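Household > Storage and Sorting > Sorting basket

Search the encyclopedia Go

Sorting basket

A sorting basket is an open, lightweight container used at home, in shops and in schools to keep small things of one kind together. It has no lid, and its sides are usually pierced with holes or slots, so that air can pass through and a person can get some idea of the contents without tipping everything out.

History

Long before plastic came along, families sorted buttons, nuts and clothespins into whatever the local weaver had to sell, and many a willow basket served three generations before the bottom gave way. Molded baskets arrived later and were welcomed warmly - they were cheap, they rinsed clean under the faucet, and they came in cheerful colors. The Dorkham works offered an early slotted model in 2 sizes, and its spring catalog once listed 70 color and handle combinations, which must have made choosing one a pleasant evening's work.

Use

Most households keep baskets in pairs, one for things that have a place and one for things still waiting to be given one. Rima Nimri, in her friendly handbook on the home pantry, suggests sorting by how often an item is needed, while Karthikeyan Varghese prefers sorting by room. Both methods have loyal followers, and plenty of people mix the two quite happily. Chargers, cords and other small electrical goods are best kept apart from anything damp.

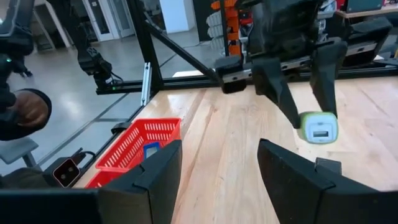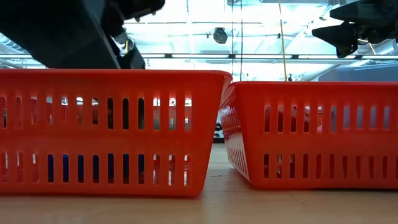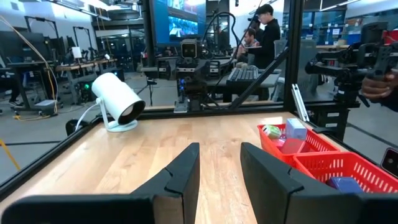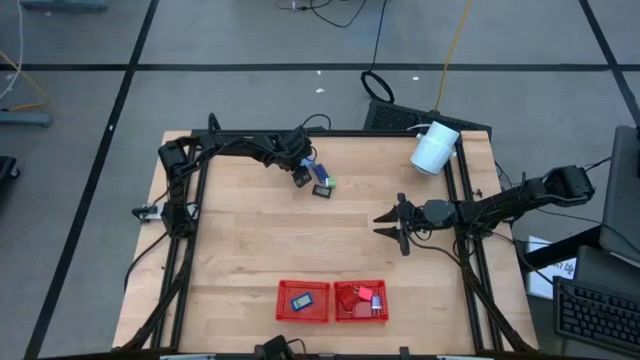 Small goods and baskets on a wooden tabletop. The second picture shows the slotted sides.

See also: Clothespin bag, Pantry shelf, Willow weaving

Contact the editors | Copyright Grumon Reference | Back to top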